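Anyone else cutting back before the slowdown really bites?
Posted by charito_ocampo, Wednesday, 7:52 pm

Hi everybody, long post, sorry in advance! Our plant here in Sundville just went to a four-day week, and the paper is already using the word recession like it's a done deal. My husband thinks we should stop paying extra on the mortgage and let the money pile up in savings until we know more. I've always been a pay-it-down person (my mother raised me that way), so this is hard for me. We have $600 a month to play with, and we were also halfway into planning a kitchen redo, which I suppose is on hold now.

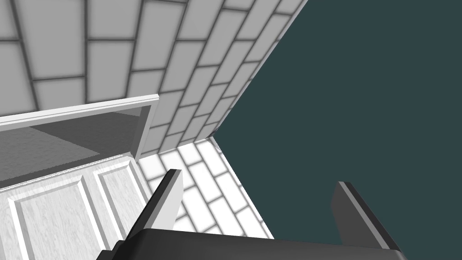 White brick-pattern tile, gray grout.

So what would you do? Keep chipping at the loan, or sit on the cash?

gcoppens
Charito, I'm with your husband on this one. I was laid off from Privar in the last downturn, and the bank did not care one bit that I had been paying ahead. They wanted that month's payment, same as always. Cash in savings would have saved me a lot of sleepless nights. Build up six months and then go back to the loan if you still want to. Geert

prallura_fan
I'd disagree a little, Geert. If her rate is high, every extra dollar is a sure thing, and savings accounts drop their rates as soon as things get shaky. Couldn't she split it, $300 each way? And please don't everybody stop spending at once, or we'll talk ourselves right into the recession!

gcoppens
Splitting is fine if both jobs are safe. One of hers is already down to four days.

oldmill52
Recessions are when contractors finally call you back, so I wouldn't give up on the kitchen for good, Charito. My sister got her best price on a bathroom when everyone else had canceled. 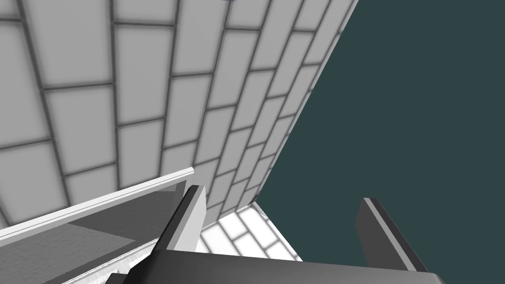

Cash first is my vote too, and I say that as somebody who loves a project. Price the kitchen in pieces and see what can wait a year. A whole wall of white tile with every row offset by half, and that dark grout between, is something you can put off without hurting anything, while a leaky pipe isn't. And ask the plant what they'll do about your health insurance if the hours drop again.

charito_ocampo
Thank you all so much! We talked it over at supper and we're going to save the whole $600 through April, then look at it again. Geert, did Privar give you any notice, or was it all at once?

gcoppens
2 weeks. Ask about severance now, while they're still in the mood to answer.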